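Wednesday, November 21, 2018

Up before six. Coffee, then the kitchen. I wanted the table cleared before Lindiwe came by with her pie dishes, so I started there and left the floor for later.

Most of what was on it had no business being there. Mail went to the hall drawer. The Murín catalog went in recycling, along with the Virnero bill I paid twice by accident last January and have been keeping ever since for some reason. I called them again. Was told to wait 14 days for the refund. Wrote that on the calendar.

Wiped the wood down with dish soap and a damp rag, going with the grain, then dried it with a towel. There is a sticky spot near my chair that took three passes. I think it was syrup. Arif says to put oil on the whole top and he may be right, but I don't want the smell in the house over Thanksgiving.

Lindiwe came at ten and stayed for toast. She brought two dishes and took back her big bowl. We talked about her sister's move, mostly. She thinks the table looks bigger with nothing on it. I left the white wire stand out.

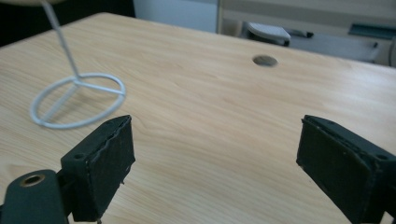
When should the table be oiled, if not now? The weekend after the holiday, with the windows open, and it needs a night to soak in before anyone eats at it.

Spent the afternoon on the floor and the front of the stove. Peeled potatoes at four and left them in cold water. Arif called to say he is bringing rolls and his folding chair. Supper was eggs. Need butter and foil first thing in the morning, store opens at seven.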